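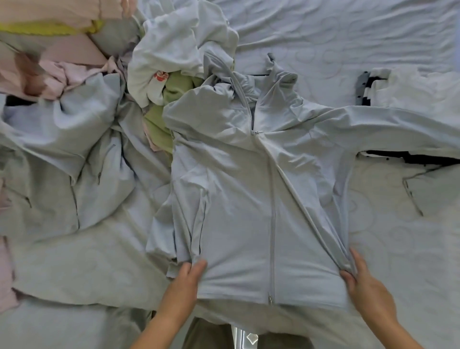
Usha Alva reckons we've been stirring the vat far too much, and that every time I go poking around in there with the broom handle I'm letting air in and then wondering why the blue comes out like dishwater. Fair cop. She left that on a sticky note on the lid and I've pasted it on the facing page so I have to look at it.

2023-01-05, Skerkcombe shed, hot already at breakfast

So, indigo again. The vat was sulking when I got in. Surface dull, hardly any bronze on it, and the liquid underneath was more blue-green than the yellowy green I want. It smelled fine (well, it smelled like it always does). pH strip said 10, which is all right for cotton and on the high side for the wool, so it isn't that. I think it had just run out of puff over the break. Lid was on but the towel had slipped off one side and there was a gap you could get a thumb through.

What I did: warmed it up slowly with the bucket sitting in the old laundry trough, gave it a spoon of fructose dissolved in hot water first, stirred ONCE round the outside and once back the other way, and walked off. Hardest part of the whole job, walking off. Came back after morning tea and there was a proper coppery skin and a bit of flower in the middle. Lovely! Scooped some out in a jam jar and held it up at the door and it was clear amber-green all the way down.

Test strips, all scoured last week, all wetted out overnight:

Cotton sheeting, one dip, two minutes: pale, a bit patchy on the fold where I'd held it.
Cotton sheeting, three dips with ten minutes in the air between: good mid blue, even. This is the one.
Cotton sheeting, 5 dips: darker, sure, but it crocks. Rubbed it on a white hanky and got a blue hanky. Rinse longer or dip shorter, don't know which yet.
Lysenko wool, one dip only: gorgeous, took it straight up. Didn't want to push it at that pH so I left it there.
The poly-cotton from the op shop bag: barely anything, as expected, only did it to prove the point to Illia.

Illia Prokopenko came by while the strips were on the line and wanted to know if we could get the 800 grams of yarn for the Kivus order through by the weekend. Told him no. Not out of this vat — it's the small one and it'll be flat as a tack after a couple of skeins. I'd rather start a big one in the Stater drum and let it settle properly. He's not thrilled but he did carry the drum in from the carport, and then stood there telling me it had a spider in it. It did have a spider in it. It's now in the lemon tree.

Drum notes: one dent near the base, no rust inside that I could find with the torch. Scrubbed with bicarb, rinsed three times. Lid sits a bit proud on the dent side, so cling wrap under it, then the towel, then a brick. Needs a stick that reaches the bottom, the broom handle's too short and I'm not putting my arm in.

Bench thermometer read 27 in the liquid by lunch with no help from me at all, so for the next few weeks I might skip the trough and just leave the bucket by the roller door. In March I'll be whingeing about cold nights again so note to self, find the heating mat before then.

Rinsing: first rinse plain water, second with a glug of vinegar, third plain. Usha skips the vinegar on cotton and says it makes no odds. I want to do half and half on the next sheeting strips, same number of dips, and hang them in the same spot.

Also — whoever had the good tongs, they were in the hand basin with dried lime on them. Soaked them in vinegar, they're back on the hook.

Still to do: order more fructose, cut new strips, label the old ones before I forget which is which (the three-dip one has the notched corner), and ring Illia about what shade Kivus wants, as "medium blue" could be anything off that line.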